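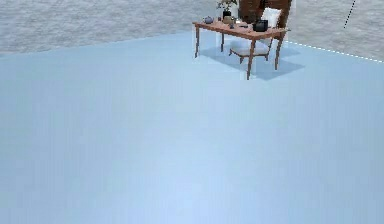 Three weeks of work went into the table-finding policy before I noticed it had stopped finding tables.

The setup is simple enough. I run a small simulated apartment at home, and Skela is my name for the mobile robot that lives in it. It starts at some point on the floor, gets told to fetch one thing, drives to the right table and picks it up. I train at night and read the logs over coffee. In October the logs looked great. Success was up, collisions were down to almost nothing, and I started writing to Decha Somboon, who has a real base in his garage in Trundport and had offered to load my weights on it.

Before sending anything I ran 1,000 fresh episodes with the start positions shuffled. Only 29 of them ended with the robot anywhere near a table. In the rest it drove a short way, slowed down, and sat there on open floor until the timer ran out. No crash, no warning. Every one of those was scored as a safe run.

There were two faults, and it took me a while to pull them apart.

The first was mine. I had a safety stop that cut the wheels when the predicted clearance dropped below 40 centimeters. When I changed the robot's base model I also changed the units in one config file and missed the other. So the stop was firing on things that were nowhere near. The policy learned that driving toward furniture ended with dead wheels, and it quit trying.

The second was the scoring. Collision-free counted as a pass by itself in the nightly summary, with task success in a separate column that was still reading from an old results folder. I was looking at numbers from before the base model change. They were good numbers, just from another robot.

I found the stale folder first and assumed that was all of it. Fixed it, retrained overnight, and got the same behavior. Then I went through renders at full floor height, one start position at a time.

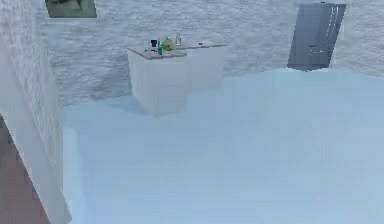 The white table, with the green bottle and the ball on top.

What I should have done on day one is log every safety stop with the distance that triggered it. I do now. The first test with that log on showed stops at distances that made no sense, and the config mistake took ten minutes to find after that.

Boonmee Boonyarit read a draft of this and asked what would have happened on Decha's hardware. Probably a robot that rolls a little and parks itself. But the same mix-up in the other direction gives you a stop that never fires, and I had no check that would have caught that either. There is a startup test now that puts a box in front of the robot and refuses to train unless the stop fires where it should.

The retrain is at 3,000 episodes as I write this. It reaches tables again and it bumps into them sometimes. Decha gets the weights when the bumping is sorted out.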